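Why Does a Towel Get Smaller When You Fold It?

Grab a towel and lay it on your bed. Big, isn't it? Now fold it in half, long side to long side. It covers only half as much bed — but you haven't lost a single thread! All the towel is still there. It has just moved up instead of out.

Every time you fold something in half, you double the layers. One layer becomes two, two become four, four become eight. The pile gets thicker while the shape on the bed gets smaller, and that's how a huge bath towel can squeeze onto a skinny shelf.

A bed is a great place to try this out (much more room than a chair!). You can start with a long strip, like the blue towel lying across this grayish-green sheet. Look for the darker line that runs along it. That's a fold line, and you can make one on your own towel too.
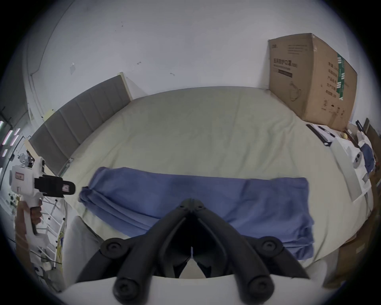
What makes a wrinkle?

Cloth is made of lots of thin threads. When cloth gets squashed or bunched up, the threads bend, and some of them stay bent for a while. We see those bends as wrinkles. Run your flat hand slowly from the middle of the towel to the edge and watch the little hills slide away!

Towels are extra bouncy because many of them are covered in tiny loops. The loops soak up water when you dry off, and they also trap air, so a folded towel feels puffy when you press it.

Try it yourself

Fold a hand towel in half as many times as you can. Then do the same with a thin pillowcase. Which one fights back first? Dineo Masilela, age eight, got five folds out of her pillowcase before it sprang open on the floor.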